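# Borkano solid shampoo: things people ask us

*Last updated 13 October 2026. Older versions of this page claimed the Siu bar smelled of figs. We've stopped claiming that.*

## Getting started

### How do I use a bar of shampoo on my head?

Wet your hair properly, wet the bar, rub it between your hands until you have a decent lather, and put the lather on your scalp. You can also rub the bar straight onto your head in a few short strokes, front to back. Going in circles makes knots, and then you write to us about the knots.

### My hair feels like candle wax. What did I do?

Probably nothing. If you have hard water, the first few washes can leave a film, especially if you came from a shampoo heavy on silicones. Rinse for longer than you think is reasonable. If it still feels waxy after a couple of weeks, try a final rinse of one spoonful of cider vinegar in a big jug of cool water. You will smell faintly of salad until it dries, and then you won't.

### Is there a "detox period"?

Your hair is dead and has nothing to detox. There's an adjusting period, mostly yours, while you learn how much product to use and how long to rinse.

### Which bar is for which hair?

- **Siu**: fine or oily hair, and anyone who washes every day. Light lather, green smell, no figs.
- **Prirkside**: normal to dry hair. Our oldest bar and the one we'd hand a stranger.
- **Vundamero**: thick, curly or coily hair. It has the most shea butter in it and will flatten fine hair like a wet hat.

If you're in between, get Prirkside. If you're in between and stubborn, get the sample tin, which has a small piece of each.

## Keeping the bar alive

### How long does one last?

We stopped promising a number of washes because people with waist-length hair took it personally. Short hair, washed every other day: several months. Long hair, washed daily, with a bar that lives in a puddle: a good deal less, and the puddle is the reason.

### Where should it live, then?

Anywhere it can drain and dry between washes. A slatted dish works, and so does the lid of a jar with an old sponge cut to fit. The little dip molded into the side of your bathtub is a soup bowl.
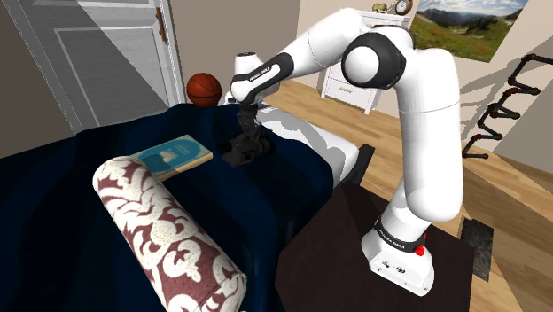
*White robot arm reaching down over a navy blanket.*

### It cracked in half. Is it still good?

It is now two bars. Press the pieces together while they're wet if the sight bothers you, or keep one half in your gym bag. Cracks come from drying out quickly, usually on a sunny windowsill or over a radiator.

### What do I do with the last sliver?

Wet it, wet the new bar, stick them together and leave them overnight. This works better if both are the same kind. A Siu sliver on a Vundamero bar is allowed, but you're on your own.

### Can I travel with it?

Please do. It's a solid, so it doesn't have to share a clear plastic bag with your toothpaste. Let it dry before you put the lid on the tin. A wet bar sealed in a tin for a long flight becomes a paste, and it becomes quite attached to the tin. To get it out, stand the tin upside down in the freezer for an hour and tap it on the counter.

## Color, scalps and other worries

### Will it strip my hair color?

All three bars are free of sulfates and are gentle enough for dyed hair. That said, water fades color, and so does sun, and so does time. Reds go first. For bright direct dyes (blue, pink, the green you regret), wash in cool water and less often, whatever shampoo you use.

### I have a sensitive scalp. Which one?

Unscented Prirkside. Try a bit of lather behind one ear and wait a day before you do your whole head. If you have a diagnosed skin condition, show the ingredient list to your doctor, who went to school for this. We went to school for other things.
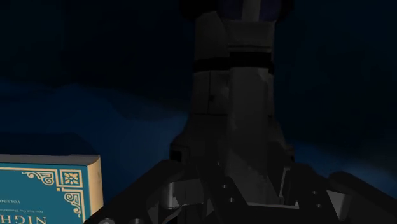 ### Do I need a separate conditioner?

Most people with short or fine hair can skip it. If your hair reaches your shoulders, is curly, or has been bleached, use a conditioner on the lower half and keep it off the roots. Any brand is fine with our bars.

### Can I use the bar on my face?

You can, in the sense that the police won't come. It's made for scalps, and most faces find it drying. Beards are fine and tend to like Vundamero.

### Is it safe for my dog?

Dogs need a different pH from people, so buy the dog its own shampoo. Ours also smells of rosemary, an opinion your dog may not share.

## Orders and returns

### What sizes do you sell?

The sample tin, the regular bar, and a salon block in 300 or 400 grams, to be cut with a kitchen knife. Please don't drop the big one on your foot. We have tested this.

### Why does the holiday scent sell out every year?

We make 449 bars of it each December, because that's what fits on the curing racks. We could buy more racks. We talk about it every January, and then it gets warm out.

### I hate it. Can I send it back?

You can, even used, within 30 days of... fine, we'll be generous: within the same season you bought it. Write to us first so we can send a label. We don't resell returned bars, for reasons you can picture.

### How much is shipping?

Free if you order 10 bars or more. Below that, the cart shows you the price before you pay. Parcels go out on weekday mornings, in paper, with string if we have string.

### You didn't answer my question.

Use the contact form and tell us your hair type, which bar you have, and whether your water leaves white crust on the kettle. The kettle part matters more than you'd expect, so please go and look before you write.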